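Can a machine do the washing-up yet? (and I don't mean a dishwasher)

Started by gravyboat_9

My sister-in-law is convinced we'll all have a robot doing the kitchen by the time her youngest leaves school. I've got a robot hoover that has been defeated by the same rug tassel since September. Who's closer to the truth?

tarnton_tim
Depends what you call a chore. At the Tarnton works we've had an arm loading brackets into a press for 15 years and it never moans. Move the tray two inches to the left, though, and it will load thin air until somebody hits the button.

mopandglory
So it's a very expensive creature of habit. I'm married to one of those.

sprocket_lane
Unfair on the newer stuff. The small hobby arms learn by copying now. You drive one through the job over and over and it picks up the gist. I did 231 goes at lifting a cup with mine and it got quite decent, provided it was that cup.
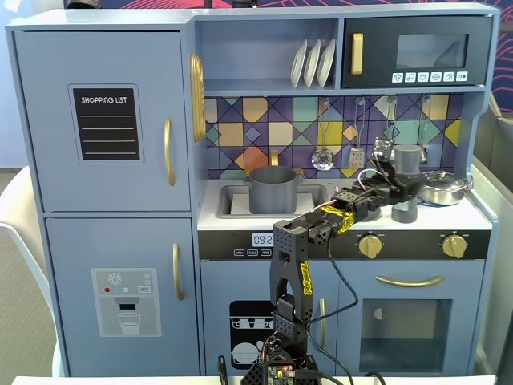
Could a home robot clear up after Sunday lunch today?
Not without a person standing by. Picking up one known object in good light is manageable, but a greasy stack with forks hidden in it is still beyond anything you'd leave alone in the house.

gravyboat_9
A greasy stack with forks hidden in it is also beyond my teenagers, to be fair.

mopandglory
231 goes for one cup? I own more than one cup. I'd be dead before we got to the gravy jug.

sprocket_lane
You don't start from scratch each time. The second cup took far fewer. And it's a desk arm, I wouldn't trust it with anything that breaks.

tarnton_tim
Still don't buy it. Learning a cup is one thing, noticing you've dropped it is another. Ours had a Dramum gripper fitted last year with some sort of touch pad in the fingers. Lovely thing – and we still keep a lad with a broom nearby.

sfeir_owner
I have the Sfeir window cleaner, which is a robot, and it cleans windows. Mostly the middle of them. I do the corners by hand and then I put it away, and the putting away takes longer than the window. Would buy again, the cat loves it.

gravyboat_9
Right, I'm telling her the youngest can carry on drying up. Does anyone know a fix for rug tassels?

tarnton_tim
Scissors.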